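Pre-run checklist, remote driving sessions, haul road loop
Site: Clistlow. Vehicle: Larnus unit 6. Revised May.

Comments are mine, from the last round of teaching runs. Please answer the ones marked OPEN before anyone signs.

1. Emergency stop, handheld
Result: pass
Pressed twice at the vehicle, once from the desk. Fine up close. The form doesn't ask for a test at distance, and distance is the whole job.

2. Radio link
Result: pass with comment
Kondbridge says the link holds over the full loop. I'd like to see that on our road and not on their sheet. Add a check at the far turn. OPEN

3. Antenna and flag
Result: pass
Mount tight, flag secured. Check again after each run, as washboard loosens everything.

4. Camera view at the operator desk
Result: marginal
The operator sees what the robot sees, and we treat that as enough to teach from. I have doubts. White dust on white dust gives you very little to judge depth by, and at driving speed the ground near the wheels smears.

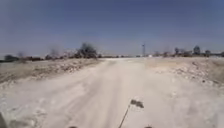 A driver who can't read the ruts will steer by habit, and the habit is what gets recorded. Then the model learns it and we call it skill. Ask each operator to say out loud why they moved off the center line. If they can't, tag the run.

5. Speed limit during demonstrations
Result: fail
Limiter set at 40 percent of full throttle on the form, 100 on the vehicle. Reset and rechecked. Who changed it? OPEN

6. Takeover drill
Result: pass
Operator took back control in all tries. All of them knew it was coming, so I don't put much weight on this one.

7. Recorded runs
Result: not accepted
The Bouvier summary lists 462 usable demonstrations. Usable by what rule? I found runs with stalls in the middle and no note. Drop them or label them — don't average them in. OPEN

8. Road closed to other traffic
Result: pass
Both ends checked by radio before start. Repeat after lunch.

Overall: cleared for remote driving with an operator at the desk. Not cleared for playback of learned driving until items 2, 5 and 7 are closed in writing.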